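The author of Bastula wrote most of the novel between five and seven in the morning, before her shift at a print shop. It took four drafts. The longest ran to 338 pages.

"I cut 47 of them in one week," she said. "They were all about the father, and it wasn't his book."

The book is her second, after Olaniyan, and it follows a widow who takes over a ferry company and refuses to sell it. Early readers found her cold.

"People wanted her to apologize," the author said. "She has 40 men on the payroll and a boat that leaks. She's busy."
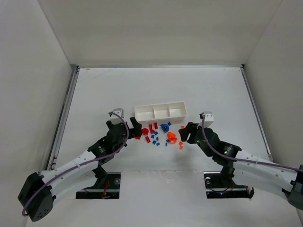 Two robot arms at a white table.

The finished novel is 291 pages — short for a family story, she admits. Resetti turned it down. Soltine took it and asked for one change, a new last chapter. She wrote it on a Friday and sent it that night.

She still won't say whether the widow is based on anyone. "My aunts each think it's them," she said. "I let them."

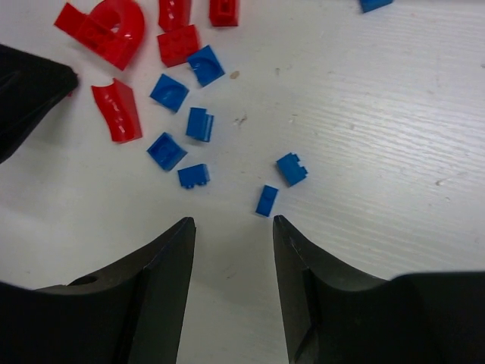 On the next book

She has 18 pages so far, told by a schoolteacher who has stopped teaching. She hopes to finish a draft by June.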